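Marras grip fault

The Marras grip fault is a failure of the two-finger arms sold by Famside for counter work in coffee shops. It was first logged in March at the Wondadcombe test site, where an arm kept closing after it had hold of a paper cup. Famside put the rate at up to 10 crushed cups in 1137 picks. The raw logs have not been released, and the figure rests on the firm's own count.

A software patch, Alon 2, was issued on May 6, 2020. Famside called the matter closed.

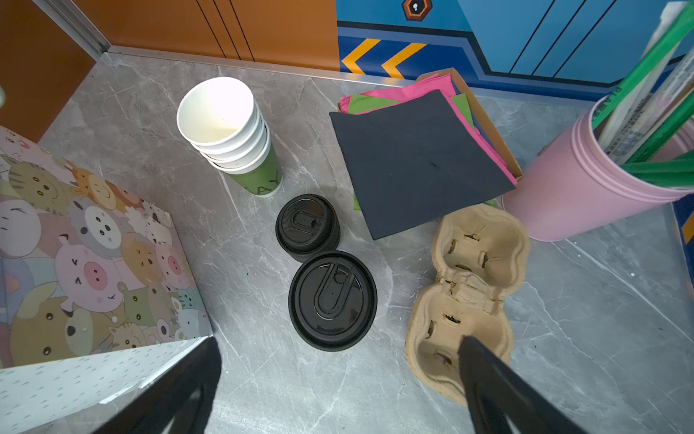
Ibsa Mekonnen, who reviewed the patch, disagreed. Her test of 356 picks used cups only, and she noted that lids, napkins and straws were never tried by the maker either. Whether the fault could pinch a worker's hand remains untested.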